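Gray primer showing through topcoat on steel cabinet doors
Finishing and Coatings > Metal

hzielinski
Joined November, 9 posts

I am repainting a set of steel cabinet doors in satin white. Process so far: degreased, scuffed with 320 grit, one coat of gray epoxy primer, then two coats of waterborne acrylic enamel from a Uvis HVLP gun, 1.3 mm tip. Coverage is uneven. Near the edges the gray still reads through. Do I add a third coat, or sand back and switch to white primer?

mdeclercq
Moderator, 524 posts

What wet film are you laying down? If you don't have a comb gauge, get one. Most waterborne whites need two full coats over a gray base, and "full" means the thickness on the data sheet. Many people new to HVLP spray at half that and call it a coat.

hzielinski

No gauge. I went by eye. Thinned 5 percent with water.

trellow_shop

Sand back and use white primer. Gray under white is a mistake every time. You will chase it for three more coats and end up with a soft film that blocks when the doors close.

mdeclercq

I disagree with that. Gray hides bare steel better than white does, and on a door the weak spot is the edge, where the film pulls thin as it dries. White primer pulls thin in the same place and then you see metal. Break the edges with 320, tack coat them first, wait until they are dull, then spray the face.

trellow_shop

Breaking the edges I agree with. On cost I don't. A gallon of white primer is cheaper than a gallon of enamel, and the OP is using enamel to do the primer's job.

Sheldon F.

Both work. Question for the OP: did you overlap 50 percent on each pass? Light and dark stripes in the direction of travel usually mean the overlap is short or the fan is heavy at the ends. Spray a test pattern on cardboard, gun held still, and look at where it runs first. If it runs at the two ends before the middle, drop the air pressure or open the fluid.

hzielinski

Tested on cardboard. It runs at the ends first. Overlap was closer to a third than a half. I will get a gauge before I spray again.

haiyan_w

Check the recoat window too. On the Flatov enamel I use, if you miss it you have to scuff before the next coat or it will peel in sheets. Yours may differ, read the can.
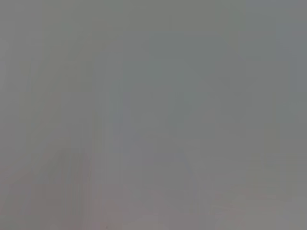 Both of these are soft gray with faint vertical streaks.

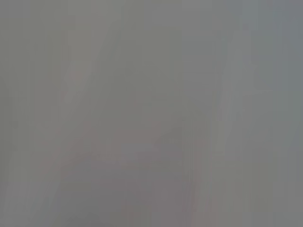

Filed under: Spray Equipment / Fan Pattern and Overlap

Sheldon F.

Ends first is a split pattern. Too much air for the amount of material. Lower the pressure in small steps and repeat the cardboard test each time. Change one thing per test or you will not know which one did it.

trellow_shop

Also strain the paint. A partly blocked air horn gives you a lopsided fan that no pressure setting will fix. Rotate the cap half a turn and spray again. If the heavy side moves with the cap, the cap is dirty. If it stays put, look at the fluid tip.

hzielinski

Rotated the cap, no change, heavy at both ends either way. Dropped the pressure and the pattern is now even. Plan is to scuff, tack the edges, then one full coat at 50 percent overlap with the gauge.

mdeclercq

Good. Leave the doors open for 5 days before you hang anything on them. Waterborne feels dry long before it is hard.

trellow_shop

I would still have used white primer.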